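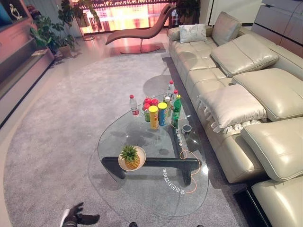 The Drovley Hum

It starts after dinner. Or it's been there all day and the dishwasher was covering it. Low, like a truck idling two streets over. You go to the window, no truck. You go outside in your socks and it stops. Back in, shut the door, there it is again, in the pillow, in the teeth.

Kenji Baptiste heard it first in July, four summers back, lying on the floor of his den with a bad back. He thought it was the fridge. Pulled the plug. Thought it was the neighbors' fridge. Went over at eleven at night in a bathrobe and asked, very politely, if they would mind unplugging theirs too. They did, and he could still hear it, and the neighbors have been a bit careful with him ever since.

He keeps a log now. Spiral notebooks, blue ballpoint, one line a night: time, loudness from zero to five, wind, which room. He let me sit with them for an afternoon and I read until my eyes went. "Kitchen, 2. Hall, 2. Bath w/ door shut, 4. Felt it in the tub." A lot of fours in winter. One five, underlined so hard the page tore.

Drovley is a small place. One main street, a closed shoe factory, the river, the substation out past the ball fields. You'd pass through it on the way to somewhere with a hospital. I grew up forty minutes from it and had been there maybe twice. Then my editor got a letter, an actual letter, typed, single spaced, with a hand-drawn map of the substation stapled to the back, and I was sent.

The hum is old news as a kind of thing. Towns have been reporting them for decades, in England, in New Mexico, in Ontario, all over. Mostly the same story. A small share of people hear a low throb, usually indoors, usually at night, usually middle-aged or older, and everybody else in the house hears nothing at all. Somebody comes out with equipment. Sometimes they find a source, a cooling fan or a compressor, and a few people get their sleep back. Often enough they find a fan, fix the fan, and half the hearers say no, that wasn't it.

What I wanted was the other part. How a noise becomes a somebody.

Because it does, and quick. I talked to 14 people in Drovley who hear it and only two of them, by the end of the coffee, were still talking about a noise. The rest were talking about a sender. "They" turn it up on weekends. "They" had it off when the inspector came. A retired bus driver told me it goes quiet when she writes her congressman, which she takes as proof it's being watched, and she has a point that it's hard to argue with, in the sense that I tried and got nowhere.

There's an old logic to it. Every age that gets a new invisible thing gets people who feel it aimed at them. Magnets and gases when those were the new science. Then electricity, then wireless, then radar, then the microwave oven, for a while there a great many people were scared of the neighbor's microwave. Doctors in asylums wrote down drawings of the machines their patients said were working on them, and the machines keep up with the times. Levers and barrels early on. Later, coils, dials, a screen. Nobody in Drovley mentioned barrels. I heard about 5G, smart meters, a buried cable, satellites, and "the cloud," which one man pointed at.

But the hearers are not patients, and I want to be careful here. These are people with jobs and lawns. Most are very tired. Go a month on four hours a night and see what you start to beleive about the substation. 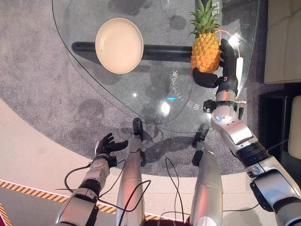 The substation is run by a regional outfit, Kincaid, and Kincaid's person on the phone was pleasant and had clearly done this call before. Transformers hum, she said. Everyone's do. Theirs is at the usual pitch and you can hear it if you stand by the fence, and by the time you reach the road you can't. I stood by the fence. You can. I walked to the road. You can't, or I can't, and I don't hear the other one either, so what am I worth.

That's the trouble with writing about this. I spent three nights in the town. First night at the motel: nothing, an ice machine. Second night in Kenji's den, on the floor, by his invitation, same spot, same rug. Lights out. He stood in the doorway and whispered "now." Nothing. "Now it's up." Nothing. My own blood, a little. A dog. I felt rude, like somebody not getting the joke at a wedding.

Third night, motel again, and around two I woke up sure I had it. Low, slow, coming and going. Heart pounding. I lay there a good long while putting together who would want to do such a thing to me. I had a suspect, too! The pleasant woman at Kincaid. Then the guy next door turned over and the snoring quit.

So. Quarter of an hour, maybe less, from a sound to an enemy. And I went in there knowing all about it.

The money part. There is always a money part. Once a town has a hum, people show up to sell it things. Greketti is the name you hear most in Drovley, they make a plug-in box, white plastic, one green light, $200, that is supposed to "cancel" the field in a room. What field, the leaflet doesn't say. I saw the box in five houses. In one it was sitting on top of the bible. Three owners swore by it, and one of those had hers plugged into an outlet that is worked by the wall switch, and the switch was off. She slept great. I didn't say anything and I've gone back and forth on that since.

I wrote to Greketti twice asking what's in it. No answer to the first. The second got me a coupon.

Then there's the houses. If you hear a hum, you want out, and if the word gets around then who's buying. One couple up by the reservoir told me they've had theirs listed on Zillow since spring and have never said one word about it to a buyer. He doesn't hear it. She does. "What would I disclose?" he said. "That my wife's up at night?" She was in the room. She got up and ran the tap for a while.

I think about those two more than I think about the transmitter theories. The hum splits a house right down the middle. One person lies awake in it and the other one lies there being told about it. Nearly every hearer I met had some version of the night they made a husband or a sister or a grown kid stand in the hall and listen, really listen, and watched the face. The kind no. The patient no. After enough of those, a secret program is almost a comfort, at least it means there's something out there and it's big and it isn't you.

Hearing people will tell you there are other explanations and they're dull ones. The ear makes its own noise. A low form of tinnitus would fit a lot of it. So would gas lines, pumps, traffic on the far highway bouncing around under a warm layer of air, some combination that's different in every house. An audiologist two counties over has seen some 20 people from the Drovley side and says she can match a tone to what they hear, more or less, and that a fair number cry when she does it. Not from relief exactly. From someone else having it in the room for a second, she thinks.

Kenji went. She matched his tone. He took it well, thanked her, drove home, wrote it down in the notebook. Then added, next line, same pen: "Or they are using her frequency." He showed me that one himself. He was sort of laughing. Sort of.

The group meets in the back of the library. On 13th May they had the biggest turn-out yet, folding chairs out to the water fountain, and a vote on whether to hire their own engineer with their own instruments. Long argument about which engineer. One was too close to the power company, one had worked for the Navy, one was from Canada. A woman in a raincoat stood up and said if he finds nothing, then what, and there was a bit of a silence, and then they passed the coffee can around anyway.

He's booked for the fall. I asked Kenji whether he'd stop the log if the fellow found it, a pump say, a bad bearing somewhere, and they shut it off and the nights went to zero. He had to think. Said he'd probly keep going a while. You'd want to know if it came back.

He walked me out to the car. Warm night, frogs going like mad down at the river, you couldn't have heard a train over them. He stopped with his hand on the roof and tipped his head a little toward the house.

"Three," he said, and went in to write it down.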